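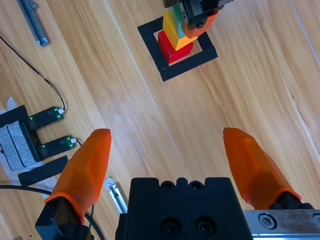 Fig. 1. Tabletop, orange fingers apart.

Search this site Go

Unit 4: Court Time and Player Grouping in Club Tennis

Handout for the club organizers' course, Starnby

4.1 Terms

A session is one block of court time booked by the club. A slot is one place for one player in a session. Fill rate is slots used divided by slots offered. Record it per session, then per month. Do not average the session rates; add up the slots first.

4.2 Worked case

The Thambiah club offered 223 slots in March. Players used 191. The fill rate is 191 / 223, or 86 percent. The unused slots fell mostly in the beginner sessions, which ran late in the evening.

4.3 Grouping by level

Place new players by a short rally test, not by years played. The test used in this course is 40 balls fed from the baseline, with returns landing past the service line counted. A player with fewer than 20 good returns starts in the lower group. Retest after six sessions. Players on the line between groups may choose — record the choice, so the retest can be read against it.

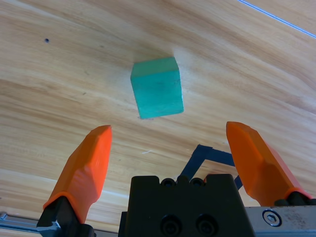
Fig. 2. Green block on the tabletop.

Starnby course forum: We tried the rally test at Trekton and the cutoff was too hard on older players who place the ball well but hit it short. We now add a serve count and let the coach move people up one group after the first session.

A serve count is acceptable if every player takes it. A coach's move should be entered on the group sheet with the date, or the retest figures will not match the starting list.

4.4 Waiting lists

Keep one list per group. Offer an open slot to the first name and allow one day for a reply. The Fomevau league runs a single list for all levels; this is simpler to keep but sends players to sessions that do not suit them.

Exercise for next unit: work out the fill rate for each group in your own club, and mark any group under 70 percent.

We use cookies to remember your settings. Accept Decline

Contact | Copyright Starnby | Back to top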